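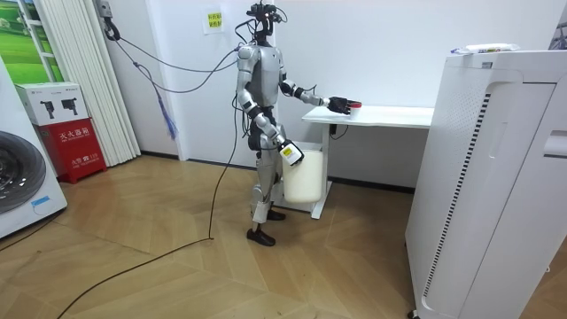

Workroom Furniture

Fitis White Table

Last updated 2019-10-31
By Fatima Hendricks

If you have a small room that has to do a bit of everything — wrapping parcels in the morning, sorting bottles and jars after lunch, homework or bills once supper is cleared away — then the Fitis table is the one I find myself recommending to people over and over, and I hope you'll forgive me for going on about it a little.

It's a plain white table with a flat top and a white metal leg frame, and the leg ends in a flat foot that sits right on the floor. There are no drawers and no fancy trim. We like it best pushed up against a wall, where it leaves the middle of the room open for walking about, and against white walls and a pale herringbone floor it looks bright and settled and makes even a narrow room feel friendlier. The corners of the top are rounded, too, which you'll be grateful for the first time you come past with your arms full!

Kamlesh Upadhyay, who looks after our showroom, keeps his cleaning things on one and swears by having a bucket and a small red-capped bottle close at hand. He wipes the top down with a soft damp cloth and a drop of dish soap and dries it right after. Please don't use scouring powder or the rough side of a sponge.

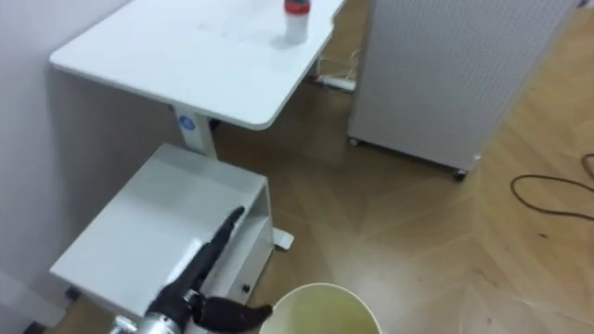 A white top that gets used every day will pick up faint gray marks sooner or later, and I'd rather tell you so now than have you write to me disappointed in the spring. Most of ours have a few. A melamine sponge, used lightly and tried first in a corner near the wall, will often soften them, and the ones that stay behind I've grown quite fond of.

Lots of customers ask what goes well with it. A low white cabinet on casters is my own favorite, because you can park it beside the table for extra surface and roll it out again when you want to mop. Measure the gap before you order one (and then measure it again, please, I've made that mistake myself). If you run an air purifier in the same room, leave some space by its vents and keep the cord away from where your feet go.

The table comes in one carton with the leg hardware in a separate bag. Allow 10 minutes to lay everything out on a blanket and find the right hex key, and get a second person to help you turn it over when you're done. Delivery in town takes five working days, and returns are fine within three weeks as long as you've kept the carton.

For orders of several tables, say for a classroom or a studio, write to Lungile Cele at our Ntuli Street shop and she'll work out a price and a delivery day with you.

1,019 shares
3 comments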